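Zwischenbericht Gästehaus Gorkau, Textilien und Zimmer
Stand: 26. Juni 2026

Hallo nach Rikar,

ihr wolltet wissen, wie weit wir mit euren Fördermitteln gekommen sind, und ich kann endlich mal was Erfreuliches melden! Von den 13 Zimmern sind 8 fertig: Betten bezogen, Wäsche durchsortiert, Schränke ausgewischt. Im Rest stapelt es sich noch, aber das sieht schlimmer aus, als es ist (der Flur im Obergeschoss ist eine andere Geschichte, dazu unten mehr).

Am meisten Zeit frisst das Sortieren. Wir hatten über 300 Teile aus dem alten Bestand im Keller, Laken, Bezüge, Kissen, alles durcheinander, und ich wollte nichts wegwerfen, was noch gut ist. Also kommt jedes Stück aufs Bett, wird auseinandergezogen, auf Flecken und Löcher angeschaut und dann gefaltet oder zum Flicken gelegt. Gestreiftes geht auf einen eigenen Stapel, Geblümtes auf einen anderen, und die bunten Decken bleiben gleich im Zimmer. 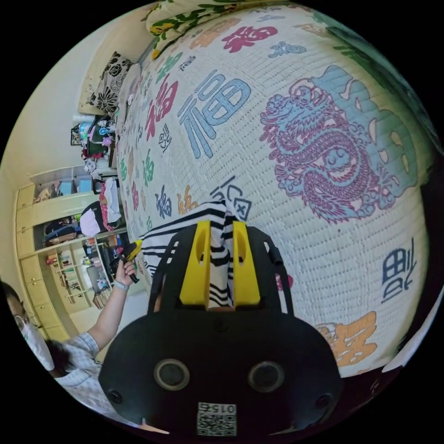 Einheitlich wird das so natürlich nicht, und im Antrag stand ja noch was von "ruhigem Gesamtbild". Davon bin ich ehrlich gesagt abgekommen. Die weiße Steppdecke mit dem Drachen und den vielen chinesischen Glückszeichen zum Beispiel, die lasse ich mir nicht mehr ausreden! Dazu das Blumenkissen in Grün und Gelb, helle Wand dahinter, fertig. Wenn ihr da Bedenken habt, ruft bitte an, bevor ich weitermache.

Zum Geld: Für neue Matratzenschoner und Nähzeug sind bei Echevarría bisher 885 Euro angefallen, die Rechnung liegt bei. Die Wäschesäcke von Brurulik fehlen noch, angeblich sind sie unterwegs. Bis dahin behelfen wir uns mit Kartons, und genau die stehen jetzt im Flur oben.

Als Nächstes kommen die übrigen Zimmer dran, danach die Vorhänge. Den Abschlussbericht schicke ich wie vereinbart im Dezember, die Flickliste hänge ich dann mit an.

Viele Grüße aus Gorkau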